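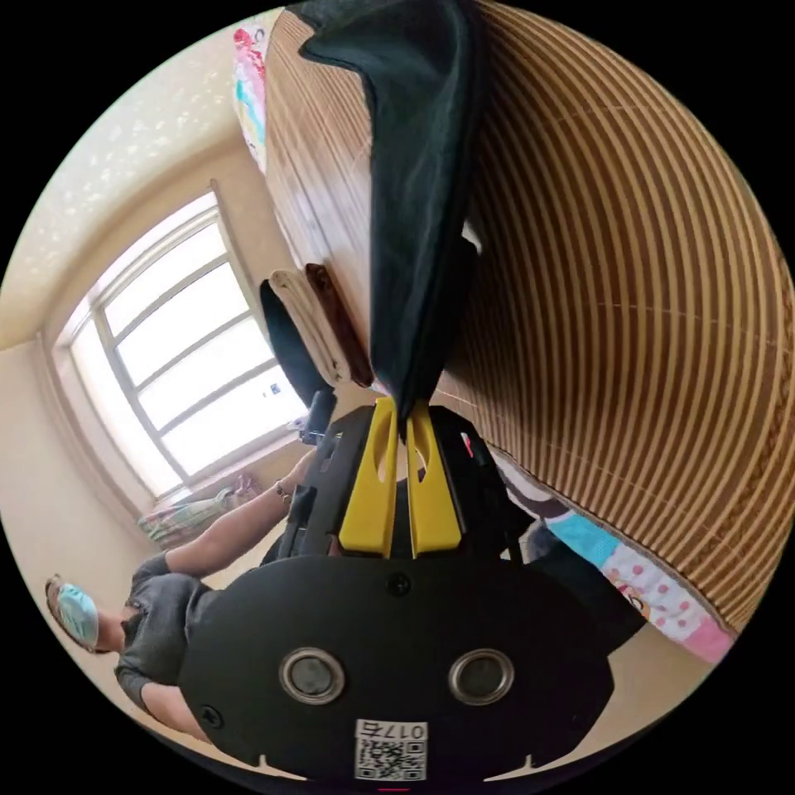
Fig. 1. Black cloth, hanging in folds.

Textiles and Evidence, Week 6
Handout: What do we know about mourning black?
Tutor: Saulius Ozoliņš

Most of you will have met the standard story already. Respectable people in the nineteenth century wore black for fixed periods after a death, the periods were set out in etiquette manuals, and everybody knew them. A widow did so many months in this, so many in that, and came out at the far end in grey or mauve. It is a tidy story and I would like you to distrust it for the length of this session.

Start with the manuals. A manual tells you what its author wanted people to do, or thought would sell. If every household had kept the rules there would have been little call to print them again each year with small changes. The manuals also disagree with one another, sometimes badly, over cousins, over in-laws and over whether servants should be dressed by the family. Books that quote one manual as "the custom" have usually not looked at a second.

Then the shops. Mourning warehouses advertised heavily, and their advertisements are quoted in nearly every account. They were selling cloth. A shop that says it is unlucky to keep crape in the house after mourning ends has an obvious interest in your throwing it out and buying more next time. I have seen this given as folk belief, with no source behind it except the trade. It may have been a belief as well. Show me.

Surviving clothes are better, but look hard at what survives. Good silk worn for a short time by somebody with cupboard space gets kept. A dyed work dress gets worn out, cut down or sold on. Museum labels say "mourning dress" of a great many black dresses, and black was also worn by shop assistants, by older women generally and by anyone who wanted one good dress that would not show dirt. Unless there is a letter, a dated photograph or a family note, ask what the label rests on. Family notes written two generations later count for something, but not a lot.

Photographs bring their own trouble. Early plates did not record colours evenly, so a dark dress in a print might have been red, brown or green. Please don't write "she is in black" in your essays on the strength of a print alone.

Dyeing at home
This is the part I find most useful and the books find least interesting. Poorer households dyed what they had. The evidence is scattered through recipe books, dyers' bills and court cases over stolen clothes. Results were patchy, the dye came off on skin and linen, and people complained about it. Complaints are good evidence, as there was little to gain by making them up.

Reading
Rozīte, chapter 2. Strong on dyers' bills, weak on everything she takes from manuals. Watch the footnotes.
Atov, the article on widows' allowances. The argument is fine. The 80 per cent figure in the opening paragraph has no source that I can find, and I have asked.
The Vendinley catalogue, textile section. Use the entries and ignore the introduction.

For Friday
Choose one dress from the catalogue that is described as mourning. Write a page on whether you believe it. "We can't tell" is an acceptable answer if you say what would settle it.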